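Recording a Two-Gripper Demo: Steps for New Club Members
Posted 10/10/2018 in Prosside Robotics Club, Guides

This page covers a recording session with the hand-held grippers, from clearing the table to saving the files. You need to have finished the Adeyemi worksheet first.

1. Clear the big table and keep one object within reach.
2. Run the cables under your chair. Tape anything that crosses a walkway.
3. Sit down before you pick up the grippers.
4. Check for the green light on both. If one stays dark, unplug it, wait and plug it in again.
5. Keep the markers facing out. Sleeves and hair can cover them.

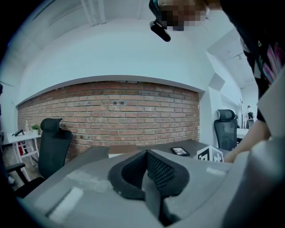
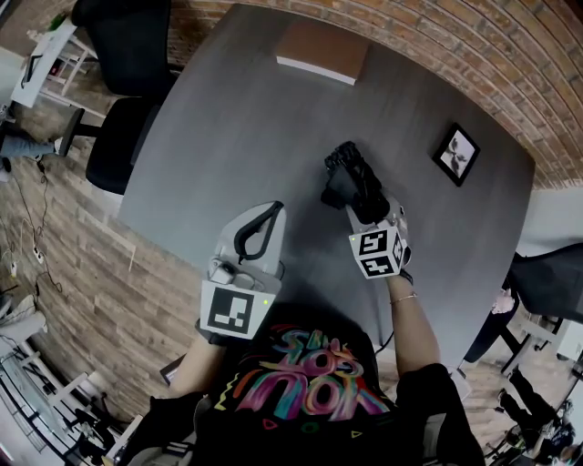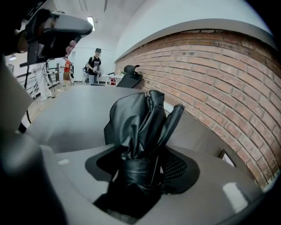

6. Start with both hands still and hold for a slow breath.
7. Reach, close, lift, set down, open. Move at the speed you would use to pour a glass of water.
8. If you drop the object, finish the motion anyway and mark the take as a miss. Do not delete it.
9. Swap seats when your wrists get tired.

Save takes to the Fimuvier folder under your team name. The goal for the Brisonora entry is 2,000 takes. We had 1,279 at the end of August and we are at 1,528 now, with 69 marked as misses. Misses count toward the total.

If the upload stalls, leave the laptop open and write the take number on the whiteboard. Chargers go back in the top drawer.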